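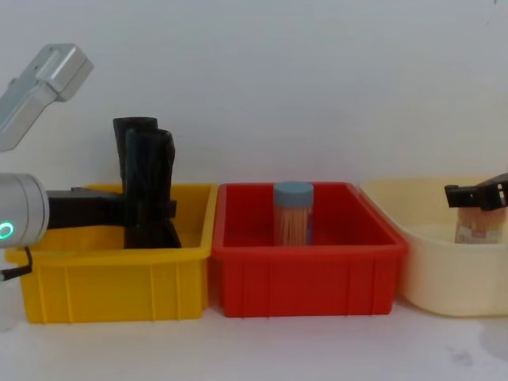 图1 双臂分拣工位:左起黄筐、红筐、米色盆,左爪夹黑色卷状物,右爪夹牙签罐

发件人:梁予舟
收件人:双臂操作课程项目邮件列表
主题:Re: [双臂分拣] 第二轮评测前的参数冻结与标注口径

各位好,

下面按 Amna 来信的顺序逐条回复,引文保留在前,末尾附本轮分工。没有回复到的条目视为同意。

Amna Dhanial 写道:
> 1. 第一轮数据一共 1,810 条轨迹,我抽查后发现“放置完成”的判定不统一。有人在夹爪张开时打标记,有人在手臂退回之后才打。训练脚本按标记切段,两种切法混在一起,末段动作的长度差别很大。

同意统一。从本轮起,放置完成以夹爪开度超过阈值的第一帧为准,不看手臂位置。阈值写在配置文件 label.yaml 的 open_th 字段,任何人不要在本地改。手臂退回单独作为一段,标签用 retreat。旧数据由我用脚本重切,开度信号缺失的轨迹直接剔除,剔除列表会放到共享目录。

> 2. 黑色软卷的抓取姿态要不要限定?它会变形,同一个抓取点在不同轨迹里高度不一样,左臂的策略输出抖得厉害。

不限定姿态,只限定初始摆放:竖放,开口朝上,卷好之后不再用手压。抓取高度由操作者自己掌握,但夹爪手指不得低于筐底以上两指宽的位置,第一轮有几次指尖蹭到筐底,触发了力保护。抖动的问题我看了日志,主要不在姿态,在动作块的重叠平均。现在推理端每次取完整动作块,块与块之间没有平滑。请负责推理的同学把时间集成打开,权重系数先用默认值,跑完再调。

> 3. 牙签罐在评测时放两罐还是一罐?训练集里两种都有。两罐同时在场时,语言指令“把牙签放进盆里”有歧义。

评测放两罐。指令改写为带位置的形式,例如“把红筐里的牙签罐放进米色盆”。训练集中原有的短指令不删,另加一列 instr_v2,两列都参与训练,采样比例各半。需要注意罐体是透明的,深度图在罐壁处有空洞,不要用深度做抓取点的自动标注。第一轮 Wiltine 分支里那段自动标注代码已经停用,请确认自己的分支没有再合进来。

> 4. 三个容器的位置是否固定?

顺序固定,间距不固定。顺序按图1:黄筐、红筐、米色盆。黄筐和红筐可以贴近,但不要叠边,红筐和盆之间留缝。每采 80 条换一次间距,换完在记录表里登记。盆比两个筐矮一些,右臂下放时末端高度不能直接套用红筐的数值,否则会提前松爪。

> 5. 训练步数?Tornex 那台机器排队很长。

先跑 3,000 步做冒烟测试,只看损失曲线是否正常下降,不做实机。通过之后再提交完整任务。排队期间请不要用自己的账号重复提交同一份配置,上周有三份相同的任务同时在跑,结果目录互相覆盖,后面的检查点没法用。任务名统一写成“组名_数据版本_序号”。

补充几点来信中没有提到的事项。

一、双臂互锁。目前的互锁只按基座坐标系下的横向距离判断,两臂都伸向红筐上方时仍有可能碰撞。Durrani 组提交了一个按连杆包围盒计算的版本,代码我审过,逻辑没有问题,但单次检查耗时偏高,大约 9 毫秒。控制周期内放得下,本轮启用。启用后如果出现频繁急停,先保存日志,再联系我,不要自行把包围盒缩小。

二、左腕线缆。手腕下方那根黑色短线在大角度旋转时会被拉紧。采集前先把腕关节转到两侧限位附近各一次,看线是否有余量。遥操作时腕部连续旋转不要超过半圈。

三、相机。本轮采集期间曝光和白平衡全部锁定,不用自动模式。桌面和墙面都是白色,自动曝光会把黑色物体压得很暗,软卷和黑色夹爪重叠处基本分不开。锁定值以标定目录里的 json 为准。

四、失败轨迹。失败的不要删,单独存到 fail 子目录,并在备注里写明失败阶段(接近、抓取、搬运、放置)。期末报告里有失败分析一节,按阶段统计,占分不低。掉落后由人工捡回再继续的轨迹不算成功,也归入 fail。

五、评测计分。左右臂任务分别计分,双臂同时完成另加分。软卷最终须完全离开黄筐并放入指定容器,搭在筐沿上不算。牙签罐须直立,倒放按一半计。超时、急停、人工介入均记零分,不补测。

本轮分工:
数据重切与剔除列表:梁予舟
instr_v2 指令改写:Amna Dhanial
时间集成与推理端日志:Zellotberg 组
互锁模块合并与测试:Durrani 组
工位标定:各组采集前自行完成,结果提交到标定目录

参数冻结时间是今晚 22:00。之后对 label.yaml、标定文件和互锁模块的改动一律走合并请求,至少一名其他组成员审核。对第五条计分有异议的,请在冻结前直接回复本邮件,不要私下发给我,方便其他组看到。

记录表的表头还缺“容器间距”一列,Amna 改指令时请顺手加上,单位用毫米,量两筐上沿之间的最近距离。

梁予舟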